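Mar 8, 2023
Notebook, fermentation bench, Lostbridge

Batch 3 of the rye starter is finally doing something worth writing down. I fed it last night before I went home, one part starter to two parts flour to two parts water by weight, and when I came in this morning it had pushed the lid up on the tall jar and made a mess of the shelf. Very happy about that mess! The first two batches just sat there and smelled like nail polish.

What changed: I switched to the Lilta rye that Regula Wallner brought over, the coarse one, and I stopped using water straight from the tap. Two changes at once, I know, I know. Hannelore has already told me off for it. I'll split them next week (Lilta with tap water in one jar, the old flour with standing water in the other) and then we'll know which one to thank.

Smell at first check: green apple, a bit of yogurt. Smell at noon: sharper, closer to vinegar, with something like wet hay underneath. Pulled a spoonful and dropped it in a glass and it floated. The old starter never floated once, not even in December when I was feeding it twice a day and talking to it.

Dough today: 800 g total flour, mostly white bread flour with a good handful of the rye in it. I meant to hold back some of the water and add it with the salt and I forgot, so it all went in together and the dough was a puddle for the first half hour. Did more folds than planned. It came together in the end, though I had to scrape a lot of it off my wrists. Note to self - salt goes in a separate bowl next to the scale BEFORE I start pouring anything.

Alois stopped by during the second fold and we got into the stone question again. He's redoing his counters at home and wants marble because his grandmother rolled dough on it. My feeling is that marble is lovely for butter pastry and a nuisance for sourdough. It pulls the heat out of a dough you're trying to keep warm, and anything acidic will etch it if you leave it sitting. I told him about the lemon ring I put on my sister's windowsill. He says he'll wipe up faster than I do. He probably will.
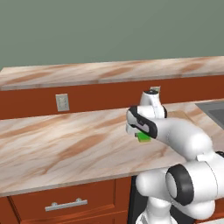 Pinkish-cream marble with the brown streaks, over a rust-orange cabinet band. Green wall behind.

Anyway, I like the colors more than I thought I would, and I still wouldn't leave a wet starter jar on it overnight. Mechthild's compromise is a loose slab you keep in a cupboard and pull out for croissants, with plain wood everywhere else. I'm with Mechthild on this one.

Back to the bread. Bulk went longer than I wrote on the board. The room was chilly all morning (somebody turned the heat down again) and the dough didn't look ready at the time I'd planned, so I gave it another hour and a bit. It was domed at the edges by then and jiggled when I bumped the tub. Shaped one round, into the small basket with rice flour. Should've used more rice flour. It stuck on one side and tore when I tipped it out, and the tear opened up in the oven right where I didn't want it.

Baked in the Rolter with the lid on, then lid off until the crust was the color I like, darker than Anoma likes. Cut a chunk off before the first weighing because it was half hanging off anyway, so the 627 g I have down for the cooled loaf is what was left and is no use for working out water loss. Sorry, everyone. Weigh first, snack second.

Crumb: more open than batch 2, a little gummy at the very bottom. I think I cut it too warm. Flavor is really good, sour at the back of the tongue and sweet at the front, and the rye comes through even at that small amount. Regula took the heel home.

To do:
Split the flour and water test, label the jars properly this time
Ask Regula for another bag of the Lilta
New tape for the shelf thermometer, it has slid down behind the jars again
Move the spare starter to the fridge tonight, feed the other one before I leave
Anoma wants a piece of batch 3 for her own jar, give her a couple of spoonfuls tomorrow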